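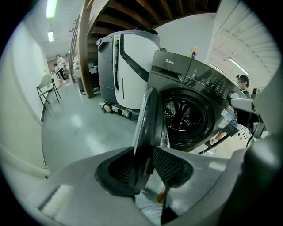
Washer station, Clullstead, gripper view with the door port facing the tool.

From: Seidu Asante
Subject: Re: draft 10, hand-held tool work at appliances

Elias Sayegh wrote on Tuesday:
> Clause 4.2 says "keep the approach area clear." Clear of what, and how far
> out? Prolto reads it as people only. Tsolakis reads it as people and
> equipment. Both passed the same station last month.

Agreed, 4.2 can't be audited as written. Proposed replacement:

4.2 The operator shall have a free floor area 1150 mm deep, measured from the front face of the appliance with its door closed. Mobile units and arms not in use for the task shall be parked outside this area with drives disabled.

The 1550 mm figure in Foltley's comment is for two operators side by side. I would put it in a note – it should not be the default.

On door contact, draft 10 has no text. Proposed:

4.3 Where a finger is used at a door edge, contact shall be on the rim. The hinge side is excluded. The forearm shall stay out of the door's swing.

4.4 Marker faces on the tool shall be checked for damage before each session.
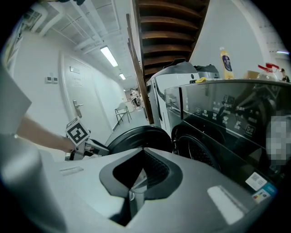 4.5 Items on top of the appliance
Bottles shall be capped. Anything that can fall into the open door path shall be moved back or removed.

Comments by the 17th, please. Elias, can you confirm whether 4.4 duplicates your annex?

Seidu

This archive uses cookies to remember your list settings. Accept | Manage preferences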